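The Tangle at the Bottom of the Box

By Raelene Ruddock

Every jewelry box is sold on a promise, and the promise is compartments. You will have a place for rings, a place for earrings, a place for the brooch from your aunt. Then you go home and drop everything into one square, where it mates.

I have owned mine for most of my adult life. It is green, with a latch on the front, and it has outlasted two sofas and a marriage. In April I decided to sort it out, which meant taking the tray off the top and facing what lived underneath.
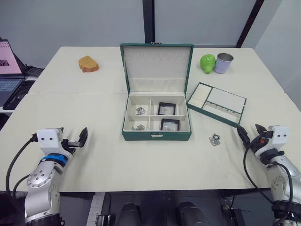 My first mistake was asking for advice. Ileana Pascu repaired chains behind a shop counter for years and now mostly tells her friends what they are doing wrong. "You're pulling," she told me over the phone, before I had described anything. A chain should be laid flat on a table and loosened from the middle, she explained, with a pin if necessary and a drop of baby oil if it's really bad. You fasten the clasp first. I had not fastened the clasp. I had been holding one end up to the light and shaking it like a man trying to wake a snake.

My second mistake was looking online, where the tidy people are. A storage company called Plumanell will sell you a walnut chest for $728, with a drawer for each type of earring you might someday own. It has 1,026 reviews. I read far too many of them, and the happiest customers seemed to have very little jewelry.

The cheap route is better. Rings go in the padded rolls, which grip them well enough that you can close the lid without hearing anything slide. Necklaces belong on the hooks or slots in the lid if yours has them, and almost no one uses these, me included. Anything with fine links gets its own small bag or case before it goes near a compartment.

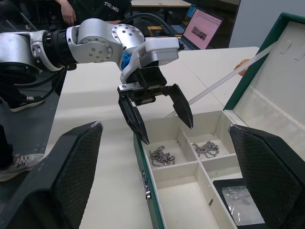
Bracelets are the worst offenders, in my experience. They look too short to cause trouble. Ileana threads hers through a drinking straw and does up the clasp outside it, a trick I mocked until I tried it, and now there is a straw in my good jewelry. It's striped.

It took me one evening and most of the next. I found an earring I had accused my sister of losing. She has been informed, and would like that in writing.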